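Unit 6: Tolerances, fits and clearance
Course notes, Mechanical Drafting and Assembly
Prepared by Unathi Mabaso; revised in June by Leandro Henríquez

Read before the Thursday tutorial. Bring a calculator and the limits tables from Unit 5.

6.1 Terms

The nominal size is the size by which a feature is named on the drawing. The limits of size are the largest and smallest sizes permitted for that feature. Tolerance is the difference between the two limits and is always positive. Deviation is measured from the nominal size and carries a sign. Students regularly mix up the last two in assignment work, and marks are deducted for it.

A fit describes the relationship between two mating features before assembly. If the smallest hole is larger than the largest shaft, the fit is a clearance fit. If the largest hole is smaller than the smallest shaft, it is an interference fit. Where the two tolerance zones overlap, the fit is a transition fit, and any given pair of parts may go either way.

6.2 Hole basis and shaft basis

In the hole basis system the lower deviation of the hole is zero and the shaft is varied to obtain the fit. This is the usual choice in general work, as holes are commonly finished with fixed-size tools such as reamers. The shaft basis system is used where several parts with different fits share one length of stock bar.

All drawings in this course use hole basis unless the title block says otherwise. The Kurkik pump drawing in Appendix B is the exception.

6.3 Clearance in jointed linkages

Each pin joint needs some clearance in order to turn. In a serial linkage the clearances combine, and their effect at the free end depends on the distance from each joint to that end. A small angular error at the base is multiplied by the full reach; the same error at the last joint is multiplied only by the length of the final link. 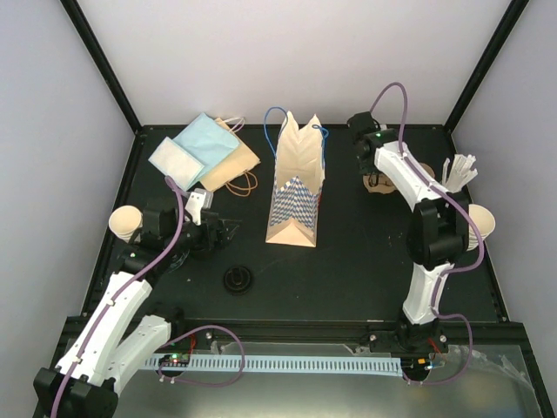
Fig. 6.1. Links and joints in series, two arms mounted at the front of a table.

For small angles the displacement at the free end is the angular play in radians multiplied by the reach. Worst-case analysis adds the contributions from all joints with the same sign. Statistical analysis takes the root sum of squares and gives a lower value, but it assumes the errors are independent -- state this assumption in your answer if you rely on it.

6.4 Worked calculation

A hole is specified as 36 mm with deviations of +0.025 and 0. The mating shaft is 36 mm with deviations of -0.009 and -0.025.

Maximum clearance = 36.025 - 35.975 = 0.050 mm
Minimum clearance = 36.000 - 35.991 = 0.009 mm

Both values are positive, so this is a clearance fit.

6.5 Reading

Oosthuizen course reader, chapter 2 and the table on page 33. Bongani Swanepoel's notes on gauging are optional.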